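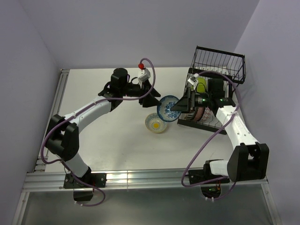 Fig. 1. Poste bimanuel, tâche « égouttoir ». Le bras droit présente le bol à motif bleu, la pince gauche est ouverte.

Séance 9 -- Anatomie d'un passage de relais raté
Robotique de manipulation, notes de cours
Agnes Åberg, avec les corrections de Tamás Fekete

Rappel de la séance précédente : un transfert d'objet entre deux bras comporte un donneur, un receveur et un intervalle pendant lequel les deux tiennent l'objet. Tout l'intérêt du sujet est dans cet intervalle. Tous les ennuis aussi.

1. L'incident

Le banc de Suludside exécutait la politique Wirnilent, entraînée sur 449 démonstrations. À l'essai 53, le bras droit a ouvert sa pince alors que le bras gauche n'avait pas fermé la sienne. Le bol est tombé sur le plateau. Le journal d'exécution, d'un optimisme remarquable, a inscrit « transfert réussi », puis le bras gauche est allé déposer avec beaucoup de soin un bol absent.

Flora MacAulay, qui surveillait l'essai, a appuyé sur l'arrêt d'urgence. Les bras se sont immobilisés normalement. Le bol était fêlé.

2. Ce que le système croyait savoir

La condition de relâchement du donneur était la suivante :

relâcher si (distance entre pinces < seuil) et (commande de fermeture envoyée au receveur)

Relisez le second terme. Il porte sur la commande et ne dit rien de la fermeture. Une commande envoyée est une lettre postée : on peut se féliciter de l'avoir écrite. Ce jour-là, le message s'était perdu sur le bus et le moteur gauche n'avait rien reçu.

Keir MacBrayne a d'abord soupçonné la vision. Les reflets sur la faïence font un coupable commode, et l'on a passé deux jours à déplacer des lampes. Les relevés de courant étaient pourtant dans le même dossier : côté receveur, une ligne plate du début à la fin.

3. Géométrie de la prise

Revenez à la figure 1. Le bol est tenu incliné, sur la tranche, l'intérieur tourné vers le bras gauche. Pour le receveur, cette présentation laisse un bord accessible. Pour le donneur, elle est moins confortable : le poids s'exerce à distance des doigts et crée un couple qui tend à faire pivoter l'objet dans la pince.

Notez aussi le voisinage. L'égouttoir occupe le fond à droite, avec deux assiettes dans ses fentes, et un second bol, plus petit, est posé sur le plateau sous le bol tenu. Un objet lâché à cet endroit a donc de bonnes chances d'en rencontrer un autre. Le cahier des charges demandait un environnement « réaliste » ; sur ce point, aucune réserve.

4. Correctif retenu

La condition devient :

relâcher si (position mesurée du receveur stable) et (courant du receveur > seuil de contact) et (les deux maintenus pendant la durée de confirmation)

Si la confirmation n'arrive pas avant l'expiration du délai, le donneur garde l'objet, le receveur recule et l'essai est déclaré en échec. Kirstin Skinner a insisté sur ce dernier mot. La première version du correctif écrivait « transfert différé ».

Attention au seuil de contact : trop bas, le frottement interne du moteur suffit à le franchir ; trop haut, on serre la vaisselle jusqu'à obtenir une réponse, qui sera audible.

5. Travail pour la prochaine fois

Dessiner l'automate complet du transfert, états d'erreur compris. Préciser pour chaque transition si elle dépend d'une commande ou d'une mesure. Indiquer ce que fait le donneur quand le receveur cesse de répondre au milieu de la prise commune.

Les copies dont l'automate ne contient aucun état d'erreur seront rendues sans note, avec un morceau du bol.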